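Flakdale Menu Text: data card
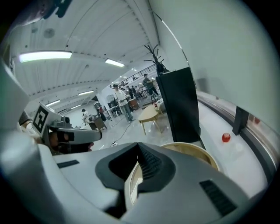 What is in the release

The set holds 990 menu and recipe-board entries from casual restaurants in and near Flakdale, plus the short captions that people attach when they save a dish to a board. Each entry has a dish name, a restaurant name, a caption, a price if one was given, and a claim label. The claim label is the reason we bothered. Everything else is there so you can check the label.

Version 1.1 is dated Thursday, June 18, 2020. It replaces the May version, which you should throw out. The May version had two columns swapped in the dessert file, and at least one person built a chart on it before we noticed.

Why we made it

A lot of people want to treat food captions as reviews. We doubt they are. When somebody saves a plate of loaded fries with the words "best ever, must try," it may mean they ate it and loved it. It may mean they saw it on a friend's board and were hungry. It may mean they were copying text already attached to the entry. Before anybody trains a taste model on this kind of writing, we would like them to look at how much of it is repeated word for word.

In our set, 484 captions match another caption exactly after spaces and capital letters are cleaned up. That's close to half. We don't think our sample is unusually bad, but we can't prove it, so please don't quote that number as if it described the whole web.

Where the text came from

Entries were collected from three places:

- printed and online menus, typed in by hand by Trinity Tran and Barrett Pennington
- public boards on Vulla, the recipe-saving site, with user names dropped before anything was stored
- comment cards from the Nordin diner, typed in with the owner's permission

The Nordin cards are the smallest part and by far the most useful. People who write on a card at the table have at least been in the building. They also complain, which board users hardly ever do. If you only have time to read one file, read cards.csv.

Files

menus.csv: dish, restaurant, section of menu, price
boards.csv: dish, restaurant, caption, claim label, duplicate flag
cards.csv: dish, caption, claim label, table or takeout
desserts.csv: same columns as menus.csv, kept apart for reasons that made sense at the time
notes.txt: odd cases, disagreements, and a list of spellings of "quesadilla"

All files are UTF-8 with commas. Prices are in dollars with no sign. A blank price means the menu had none. It does not mean free, and it does not mean market price, which is coded as MKT.

The claim label

Each caption gets one of these:

ATE: the writer says they ate the dish
WANTS: the writer says they would like to
COPY: the text matches the menu or restaurant blurb
NONE: no claim can be read from it

"So good" was the hardest case. Ghizlane Chraibi argued for NONE on the grounds that it could be a guess from looks. Barrett wanted ATE. We went with NONE, and 11 captions in boards.csv changed label as a result. If you disagree, they are listed in notes.txt and you can flip them back with a short script.

We have no label for "good" or "bad," and we won't be adding one. Several people have asked. A caption like "most incredible dip of my life!!!" tells you plenty about how captions are written and very little about the dip. Those who want star ratings can find them somewhere else, with all the problems star ratings have.

How labels were checked

Ghizlane and Trinity labeled every caption separately. Where they differed, Tamsin Mudgway picked one without seeing who had chosen what. She was also allowed to send a caption back as unreadable, and did so more often than we had planned for. Those are gone from the set.

We are not reporting an agreement score. The labels are very uneven, and any single score would look better than it deserves to. Both raw label columns are in the files, so compute whichever measure you trust.

Known problems

Restaurant names are messy. The Skukstead Grill appears under four spellings, one of which may be a different restaurant that closed. We left all four alone.

Chains are underrepresented. Their menus are long, dull to type, and change often. Anyone planning to say something about food court eating versus sit-down eating will not find enough here to say it.

Prices are old. Some of the paper menus had been in a kitchen drawer for who knows how long. Use prices to compare dishes on the same menu and for nothing else.

"Asian," "Southwest" and "Cajun" are used on these menus to mean very little. We kept them as part of the dish name and did not turn them into a cuisine field. An earlier draft had such a field. It put egg roll nachos and a Thai peanut wrap in the same group as an actual noodle shop, and we dropped it.

Captions are in English almost without exception. The handful in Spanish were labeled by one person only and carry a flag, single_label = 1.

What it might be good for

- testing whether a duplicate finder catches near copies with different punctuation
- teaching a class about labels and how people argue over them
- studying how menu wording leaks into what diners write

What it won't do

It won't tell you which restaurant is best. It won't predict what will sell. A company in the snack business wrote to say that 990 entries was "plenty to get started" on a flavor trend tool. We don't agree, and we'd say the same if it were 3,000.

Please also don't use the comment cards to work out who was in the Nordin diner. Names and phone numbers were removed, but it is a small place and people mention birthdays.

Terms of use

Free for teaching and research. For commercial use, write first and say what the product does in one plain paragraph. Menus belong to the restaurants. If you run one of them and want your entries out, we'll remove them in the next version, and you don't need to give a reason.

Changes since the May version

- fixed the swapped columns in desserts.csv
- relabeled "so good"
- added the table or takeout column to cards.csv
- removed a clam chowder that had been entered as a restaurant

Open questions

We still can't decide what to do with captions that are only a location, such as "Skukstead, upstairs." They are NONE for now. Trinity thinks a person who knows about the upstairs has probably eaten there. Maybe so, but there's a restroom up there too.

Contact

Data questions go to Tuva Hedlund, who keeps the files. Label disputes go to Ghizlane. Send the row number and the label you would choose, and leave out the part about how obvious it is.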